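Whitlock pauses chair-wiping work after hand-held gripper fault

Whitlock stopped part of its furniture-cleaning work on Monday after a fault in the software of its hand-held grippers left 111 recordings with the wrong jaw position. No one was hurt.

The fault affects the left-hand unit of the Cuson pair. After 15 minutes of continuous use, the logged jaw opening falls behind the true opening by up to 3 millimeters. A robot trained on such data may close late on a cloth or press too hard on an armrest.
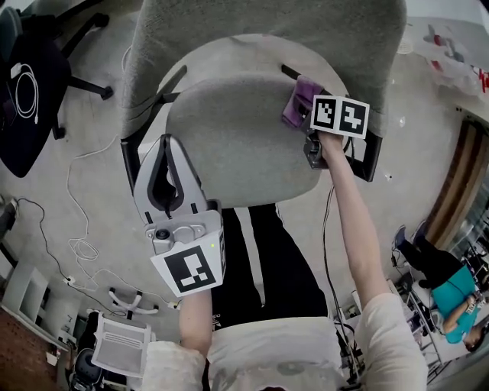 Gwawr Pugh
Automation Reporter

The error was found during a routine replay check, when the logged grip on a cloth did not match the video. Plekik, which supplies the control software, traced it to a timing buffer that was not cleared between runs. Version 802 of the software is affected. Earlier versions are not.

Whitlock said the marker cubes and cameras were working within limits and will not be replaced. Position tracking of the hands was also unaffected.

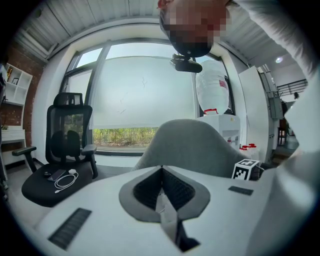 A hand-held gripper with its marker cube, near a gray upholstered chair.

The 111 recordings have been withdrawn from the Gilla training set. Operators have been told to restart each unit before the 15-minute mark until a corrected version is installed. Wiping tasks that need only the right-hand unit may continue.

Plekik expects to release the fix in January. Whitlock will repeat the withdrawn recordings after that.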